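I've been putting off writing about timestamps, mostly because I wasn't sure I understood them well enough, and partly because I suspected it would be as dull to read as it was to fix. But a few of you asked after my last post why Thevar had gone quiet, so get yourselves a cup of tea and I'll try.

Thevar, if you're new, is the little replay tool I've been building on and off since October. It takes a recording from a hand-held gripper, lines up the video with the finger width and the estimated pose, and lets you scrub through the whole thing before any of it goes near training. Lovely idea, and for months it was lovely in practice too, as long as you never looked closely at the moment the fingers close. When I finally did, the width signal was running 105 milliseconds ahead of the picture. A policy trained on that learns to shut its hand early, poor thing, and then it carries nothing very confidently to the other side of the table.

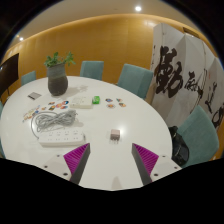

Ineke Van Hecke wrote to me that I was blaming the wrong end of it, and that in her experience the width readings are usually fine and it's the video that gets stamped late, when the image comes out of the decoder and not when the shutter opens. She also thought I should stop correcting it with one constant, as the delay would wander with exposure.

She was right on both counts, which was slightly annoying as I'd just written a very neat function for the constant. I spent a whole evening pulling it out again. The new version finds the moments where the magenta pads are moving, tracks the gap between them in pixels, and slides that curve along the width signal until the two agree. It does this in short windows, so if the delay drifts the correction drifts with it. I ran it over 127 recordings and all but 3 settled nicely. The stubborn ones hardly open or close the fingers at all, so there's nothing for it to grip on to (sorry), and for now Thevar just flags them in orange and leaves them be.

Next job is the pose track, which has its own clock and its own opinions. Leandro Toledo has offered to lend me his notes on that, and I shall be taking him up on it.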